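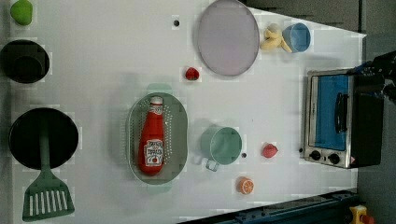 3.2 Materials and table layouts

The Vistus study asks how people put a small kitchen back in order when there is no cupboard or label to tell them where things go. We wanted objects that everybody knows from home, so the set mixes play food with dishes and cookware. It turned into a wonderful collection to work with. A toy strawberry and a frying pan are both kitchen things, and yet people treat them so differently once they start tidying!

The food side of the set is mostly fruit: strawberries, a banana and an orange slice. The dishes side has bowls, a cup and plates, in soft colors such as lavender, light blue and sage green. The cookware side includes a black frying pan, a slotted spatula, a colander and a light green pot. We also used a ketchup bottle, which was a favorite of ours from the first pilot on. It is food, it is a container, and in most homes it moves between the fridge and the table all day long.

Layouts were drawn up from 12 base arrangements, which we call spreads. A spread fixes which objects are out and the general area where each one lies, but leaves the exact angle open. Some spreads have things nested or stacked from the outset, such as a bottle lying in a colander or a spatula across a pan. Others keep everything apart. We expected the nested spreads to be easier, and we were delighted to be wrong. Many people unpacked the colander first, looked over the whole table, and only then began to group things.

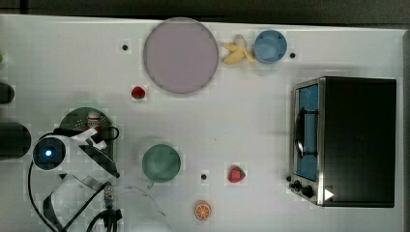
Figure 3. Open spread on the white tabletop: a lavender plate near the top, play fruit and bowls with wide gaps between them, and a toaster oven on the right.

In the open spreads (Figure 3), the wide gaps between small items matter more than they may seem to. A strawberry on its own in the middle of a white surface gets noticed quickly, while one lying near the rim of a plate is often read as already belonging to it. In the Barken pilot, we saw people slide a plate toward a strawberry and stop there, satisfied. We count that as a finished placement, and the Ryu sheet has its own box for it — "dish brought to food," as opposed to "food brought to dish."

Large objects work as landmarks. Once something bulky takes up one side of the table, the smaller things tend to collect on the other side, and the space right in front of it stays clear. Several people told us afterward that they were keeping room for the door to open, even though no door needed opening in the task. We love this detail. It shows how much of a real kitchen people carry with them to a bare tabletop.

3.3 Sorting rules

Across the study we collected 334 finished tables. Each was coded for the rule that best fit its final state, using the Pidetti scheme with two small changes. The first change splits "use" into cooking and serving. The pot and the pan go with cooking, the plates with serving, and the colander may be coded as either, depending on its neighbors. The second change adds a code for mixed tables, where the fruit follows one rule and the dishes another.

Of the finished tables, 200 were sorted mainly by use and 60 mainly by color. The rest were mixed or had no rule the coders could agree on. Color sorting was more common than we had guessed, and it made for some very handsome tables, with a green bowl beside a green pot and everything red drawn together at one end. It ran into trouble with the banana, which had few partners of its own color and was often the last thing to be put down.

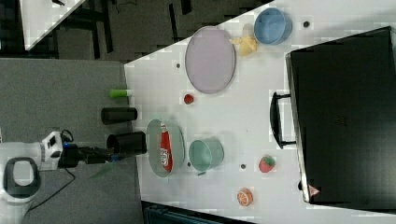

Does it matter which object a person picks up first?

The first object matters quite a lot for where the groups end up, and much less for which rule the person follows. People who began with a plate usually built outward from it, adding fruit to it or lining up bowls beside it. Those who began with a strawberry or the orange slice tended to hold it for a moment, choose a dish, and put the two together wherever that dish already was. Both ways of starting led to use sorting and to color sorting.

Bowls deserve a note of their own. A bowl can hold fruit, sit inside another bowl, or stand alone as a dish waiting for a meal, and we saw all of these within a single spread. For coding, a bowl with food in it is grouped with the food. Empty bowls are grouped with whatever dish is nearest. Section 4 takes up the harder cases, starting with bowls placed on plates.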